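Choosing a kitchen countertop took longer than the rest of the remodel

We started on the kitchen in February with a plan that fit on one sheet of paper. Cabinets, floor, sink, counter, in that order. The cabinets took two visits to the store. The floor we picked in an afternoon. The counter went on for 19 weeks.

Part of it was my fault. I had decided early that I wanted brown stone. Our last kitchen in Trarley had a white counter and I spent years wiping coffee rings off it. Brown seemed practical. Then I found out how many browns there are, and that what one yard calls mocha another yard calls walnut or tobacco.

The first place we tried was Jakab, out past the county line. They had 40 slabs standing in racks outside and they let you walk through on your own. I liked that. They also wanted a deposit before they would measure, and the deposit was $684, and you did not get it back if you changed your mind. We went home to think about it. By the time we had thought about it, the slab I liked had been sold.

After that I did most of my looking at home, at night, on the computer. There is a free planner called Plandance where you put in your room size and try out surfaces. It is slow and it crashed on me a few times, but it helped me rule things out. I learned I don't like speckled stone at all. I learned I like veins, and that my husband likes them only if they are thin. 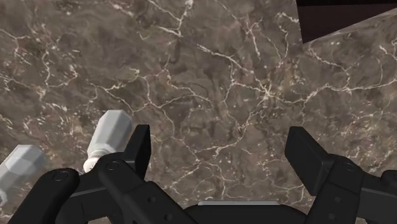 Brown marble with pale veins.

Marble has the drawbacks everyone lists. It scratches, and lemon juice and vinegar leave dull spots. It needs sealing, how often depends on who you ask. I called three shops and got three answers, from every six months to never. The woman at the shop in Hokovham told me to put a few drops of water on it and see whether they soak in. That made more sense to me than a schedule.

We also looked at quartz for a while. It costs less to live with and I have nothing against it. The samples we brought home looked fine in the morning and flat in the evening under our kitchen light, which is a yellow one we don't want to change. If you are picking samples, look at them after dark too.

In the end we bought a remnant in Hokovham. It is marble, mostly brown, 9 feet long, left over from somebody's bar. It was just enough for the long wall. For the short side by the stove we used butcher block, so the hot pans and the lemons go over there. Two kinds of counter was never the plan and I was against it until I priced it out.

The installers were in and out before lunch. The seam at the sink is a little wider than I would like. They offered to come back and fill it and I still have to call them.

Next is the backsplash. I have a box of plain cream tile in the garage and I am trying not to look at any others.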